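Fumasgate家具用材展示中心参观报告

为做好阅览室桌椅更新的前期调研，我单位于2025/7/15组织相关部门赴Fumasgate家具用材展示中心参观。现将有关情况报告如下。

一、总体情况

展示中心由Plevau木业公司运营，分为原木、板材、成品三个展区，并设有小型资料室。当日开放两个时段，我单位参加上午时段，随行人员19人。接待方先介绍了木材来源及分级办法，随后带领各组依次参观。

原木展区按产地陈列，附有含水率记录表。讲解人员指出，阅览桌常年受空调影响，木料干燥不充分时，拼接处易开裂，采购文件中应写明含水率的检测时间和检测方法。

二、桌面用材

成品展区以长桌为主。Skidano系列面向公共阅览场所，桌面最长可定制至5米，分整板与拼板两类。整板纹理连贯，价格较高，供货周期为55天；拼板便于局部更换，适合使用频率较高的房间。各组就边角处理、表面涂层及日常清洁询问了接待方，并领取了色样。

与会人员对浅色桌面较为认可，认为橙褐色调与深绿色墙面搭配沉稳，长时间阅读不易疲劳。
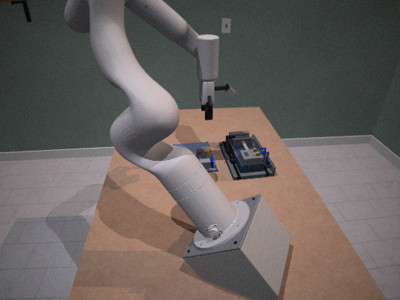

三、资料室与座谈

资料室收藏有Ó Dálaigh工坊的家具图样，可预约查阅，复制须另行申请。座谈中，双方就保修年限、旧桌回收和分批送货交换了意见。接待方表示，旧桌可折价回收，具体标准以现场查验为准。

四、后续工作

（一）由后勤部门整理色样及报价，送各阅览室征求意见。
（二）8月完成房间尺寸复核，确定整板与拼板的使用范围。
（三）采购方案按程序报批，批准前不与供应方签订任何意向文件。

综合事务办公室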